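Tala Saab
October 10, 2018

OK, laundry thread. I keep getting asked if machines can do chores yet, and my short answer is "which chore, and how long have you got?"

Dishes are mostly solved. You put them in a box and the box gets on with it. Floors are halfway there, as long as you pick up your socks first. Folding is where it all falls apart.

A shirt has no fixed shape! A box is a box every time you look at it, but drop the same shirt twice and you've got two different problems. My kid could match sleeves at 3, and people with very serious degrees are still working on it.

I spent most of August reading everything I could find on this, and the demos I like best now are the boring ones. Two grippers, one piece of clothing, no music. Red track pants pulled out straight between them on gray upholstery, with the red top still in a heap next to them – that's about where I'd put the state of the art.

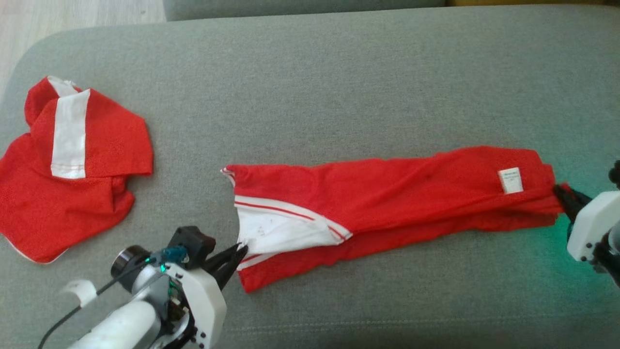

Ghassan Boutros replied that he'd settle for a machine that folds badly, as long as it folds everything, and that his own folding wouldn't pass inspection anyway.

Which, fair. I think that's the real question. We grade robots against a store display and grade ourselves against "it's in the drawer."

The shop floor is a different story. My cousin packs uniforms at Khoury, out in Pevavstead, and they do 2,000 pieces on a busy shift. Flat table, good light, same garment over and over. I can see a machine getting a foot in there way before it gets into my living room.

Price is the other thing. I'd pay $551 for something that does towels and pants and leaves the fitted sheets to me. I would not pay $2,594 for it. Ask me again when there's a basket of clean stuff staring at me at 11 at night – I might go higher.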